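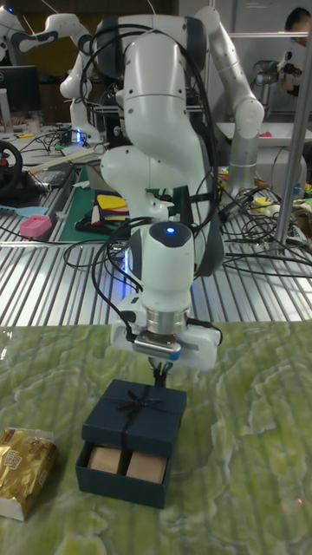

Robot teaching by demonstration

Robot teaching by demonstration is the practice of getting a robot to do a job by showing it the job, instead of writing out every movement as a program. The person doing the showing may take hold of the arm and move it (hand guiding, or kinesthetic teaching), or may steer it from a short distance with some kind of control device (teleoperation). It is one of the liveliest corners of robotics, and one of the easiest for a newcomer to enjoy, as a first attempt can be made within minutes of sitting down.

Hand guiding

In hand guiding the motors are set so that they carry the weight of the arm but give way to a push. The teacher leads the gripper through the task while the joint angles are recorded many times a second. The feel is wonderfully direct. A stiff joint or an awkward wrist angle makes itself known at once, and most people find a better path by the third or fourth go. The drawback is that the teacher's hands and sleeves get into the camera pictures, and a learning system may come to expect them there.

Remote control

Teleoperation keeps the teacher out of the way. Common devices include handheld controllers, 3D mice and so-called leader arms, which are small copies of the working arm that the teacher moves by hand. The working arm follows, usually with a slight delay. Leader arms are much loved for tasks with a lot of wrist movement; handheld controllers take up less room and are quicker to set up. Few of the cheaper devices pass any sense of touch back to the teacher, who must judge contact by eye.

Boxes and lids

Gift boxes with lift-off lids are a favourite teaching task and a very good one. The lid has to be gripped firmly enough to lift but gently enough to keep its shape, and it must come up fairly level or it will jam against the base. A ribbon bow in the middle makes the choice of grip more interesting still, as it can be pinched, avoided or squashed. Putting the lid back is harder than taking it off. All four sides must line up, and a lid that catches on one corner often needs a small wiggle that people do without thinking and then struggle to do through a controller.

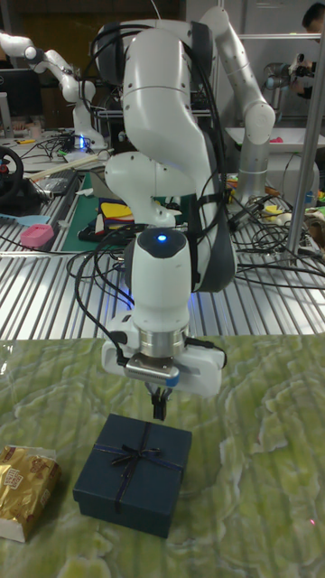 Height is the other thing beginners misjudge. Seen from one side, fingers that look ready to close may still be well above the lid, and many teachers learn to pause over the box, check a second camera view and only then go down.

The Hustatmont exercises

A well-liked set of practice tasks was drawn up at the Hustatmont workshop by Benedicta Issahaku and Jörg Hagedorn. It has 18 tasks, from pushing a block to closing a lidded box, and the first collection held 329 recordings. A later round at Fallommont, led by Wálter Chávez, brought the total to over 1,000. Chávez kept the failed attempts as well as the good ones, marking the moment at which each went wrong, and these have proved a treat for anyone studying how a robot might recover from a slip.

Sverre Fjeld has argued that slow, tidy demonstrations teach best. Kenneth Carnegie prefers varied ones, with the box turned or shifted between attempts. Both camps have good results to point to.

See also

Leader arm
Hand guiding
Parallel gripper
Zilta (recording software)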